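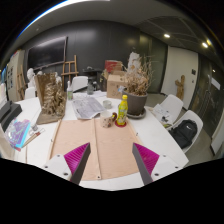
Irfan wants to know why a mug of hot chocolate goes cold if you leave it, but never gets hot again by itself. Brilliant question, Irfan! It's all about heat, and heat is always on the move.

By Saodah Subramaniam, April
Print this page | E-mail to a friend

Everything is made of tiny bits called particles, far too small to see. In a hot drink they zoom about and bump into everything — the sides of the mug, the air on top, each other! Every bump passes on a little energy. Bit by bit the energy spreads out into the room, until the drink and the room are the same temperature.

Steam helps too. The fastest particles escape from the top and take their energy with them, so a lid keeps a drink hot for longer.

Try it! Ask a grown-up to pour warm (not boiling) water into 3 cups. Put a saucer on one, wrap a woolly sock round another and leave the last one bare. Feel the water after 10 minutes. Which cup won?

Comments

Jorside Juniors: We used two socks and it was still warm after story time!

Goh: what about ice cream, does the cold go into the room?

Saodah: Nearly, Goh — the room's heat goes into the ice cream!

Dolen: my sock fell in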